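Taller de automatización doméstica. Apuntes de la sesión 3
Pinzas de mano: qué se puede creer y qué conviene medir

El plano de partida es el de Ondari, con los cambios de Flurnow en las articulaciones. El texto que acompaña al plano promete mucho: que se monta en una tarde, que agarra «cualquier objeto cotidiano». Léanlo con distancia. Un objeto cotidiano puede ser una caja rígida con tapa o una bolsa de arroz a medio llenar, y el texto no distingue. 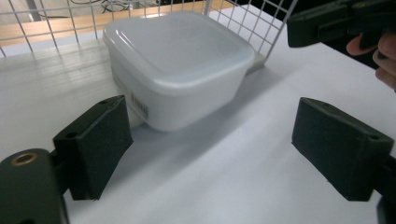 Recipiente de plástico translúcido con tapa sobre mesa blanca.
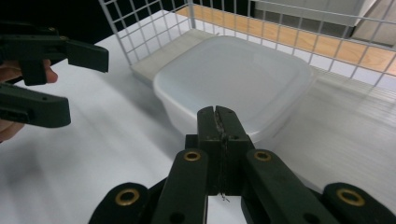
1. Superficie de contacto. Casi todas las guías recomiendan forrar los dedos y pocas dicen con qué. El forro blando perdona errores de alineación, pero también los esconde: si los dedos no cierran paralelos, se gasta antes por un lado y uno culpa al adhesivo. Comprueben el paralelismo antes de pegar nada.

2. Articulaciones. La holgura de cada eje se suma a la del siguiente. Flurnow habla de 2.000 ciclos sin mantenimiento; no publica con qué carga ni con qué apertura, así que para nosotros la cifra vale poco. Revisen los ejes cada 600 ciclos y anoten el juego en la punta, no en la base.

3. Plástico liso. La tapa de un recipiente cede y la pared inclinada empuja los dedos hacia arriba. Apretar más suele empeorar el agarre —la pared se comba y el contacto se reduce a una línea—. Prueben primero a bajar el punto de agarre.

4. Dos pinzas a la vez. Tengo dudas serias de que compense en un montaje casero. Se duplica el ajuste y aparecen choques entre dedos. Quien quiera defender lo contrario, que traiga datos.

Para septiembre: 14 intentos por objeto, con los fallos incluidos. Una tabla sin fallos se devuelve. La hoja de registro es la de Talebi, sin la columna de «impresión general».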